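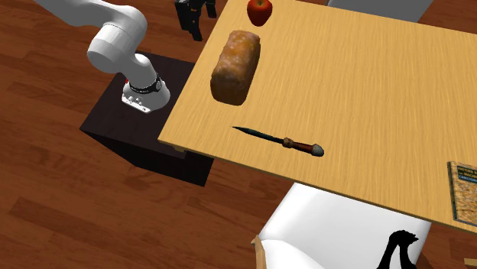
Figure 6. Rendered view; the right edge of the dark pedestal is tucked under the left edge of the tabletop.

4.2 Overlap and the judging of distance in rendered rooms

When we first began asking people how far apart two pieces of furniture stood in a computer-made picture, we expected shadows to do most of the work. We had read a good deal about shadows, and we had spent a happy and perhaps excessive part of July adjusting them. The answers we got from the Gosport group told a different story, and it is one we have grown rather fond of. People leaned first on overlap - on which thing hid part of which other thing - and only turned to shadows when overlap gave them nothing to go on.

In all, 876 people finished the full set of questions, giving us 2167 usable answers after we removed the blank ones and those entered twice. The rooms came from three collections, which we call Hurkar, Akolgo and Pludik after the names on their folders. Hurkar rooms are crowded, with chairs pushed well in under tables and shelves crossing in front of doors. Akolgo rooms are sparse and tidy. Pludik falls somewhere between the two, and readers who looked at Section 3 will remember that its lighting is also a little flatter than we would have liked.

Where one object partly covered another, as with the tabletop and pedestal in Figure 6, people were quick to say which was nearer or higher, and they seldom changed their minds when shown the same room again. Where two objects stood side by side with a clear gap between them, the answers spread out a great deal. This was strongest in the Akolgo rooms, and several people wrote in the comment box that they had simply guessed. We are grateful to them for saying so, as their notes led us to add the "not sure" button used in the second round.

It would be easy to make too much of this. Overlap tells a person the order of things but says very little about the size of the space between them, and our questions asked for both. People who were right about the order were often well off the mark on the distance, usually on the short side. We tried a second wording with 12 of the Pludik rooms, asking whether a person could walk through the gap, and this seemed to help - perhaps walking is simply easier to imagine than measuring. The numbers are small, though, and we would want to repeat the test with a wider range of rooms before leaning on it. Section 4.3 takes up the matter of floor patterns, which gave us more trouble.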